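FOR IMMEDIATE RELEASE

Fato Pauses Two-Arm Folding Program at Cumunside After Grip Fault, Shares What It Has Learned So Far

CUMUNSIDE, March – Fato, which builds and trains two-armed robots for laundry and garment work, has paused unattended running at its Cumunside workshop after a fault in which one gripper kept pulling on a piece of clothing when the other had already been told to let go. No one was hurt, and we are very glad to be able to say so in the first paragraph.

Folding work at Cumunside goes on in the meantime at reduced speed, with an operator at the stop button.

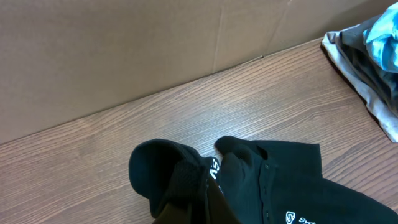
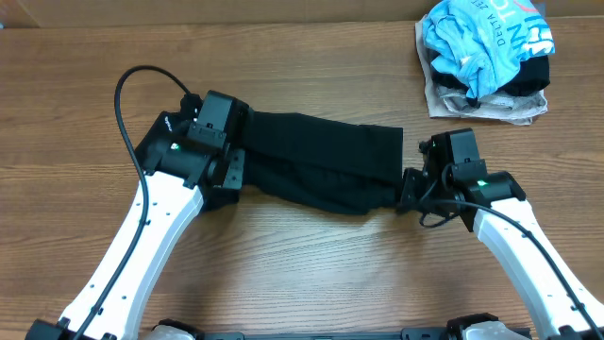 What happened

The fault came up on a Sunday afternoon during a long run of the Quezada folding software. Quezada asks both arms to pick up a garment, stretch it gently and lay it down flat. On this occasion the right arm missed a release message, and the left arm, which had lost track of its partner, read the extra pull as a heavy piece of cloth and pulled harder. The garment tore along a seam, and the arm swung back 14 inches before the force limit brought it to a stop.

That swing stayed well inside the marked safety zone, but it was farther than we had planned for, and we don't think "well inside" is a good enough reason to carry on as before.

What we found

Our engineers have gone back through roughly 2000 folding cycles in the Quezada logs. The same message was late in 2 other cycles, both with thin, stretchy garments that gave enough to hide the problem. We should have caught it then, and we have told our customers so.

What we are changing

Quezada will now stop both arms whenever either one misses a message, and it will hold them still until a person clears the fault. The pulling force has been cut to 80 percent of its earlier setting for all garments, shirts and trousers alike. Customers who run Quezada at their own sites are receiving the update free of charge, and we ask them kindly not to leave the arms running alone until it is installed.

We have also asked Edine, the safety testing firm that reviewed our first workshop, to come back and look over the new stop behavior with fresh eyes. Unattended running at Cumunside will not start again until Edine has finished its review, however long that takes, and we will publish the findings on our website.

To the customers who have called and written with good questions and a great deal of patience, thank you.

About Fato

Fato develops two-arm robots and software for sorting and folding clothes. Its main workshop is in Cumunside.

Media contact: Fato Press Office, Cumunside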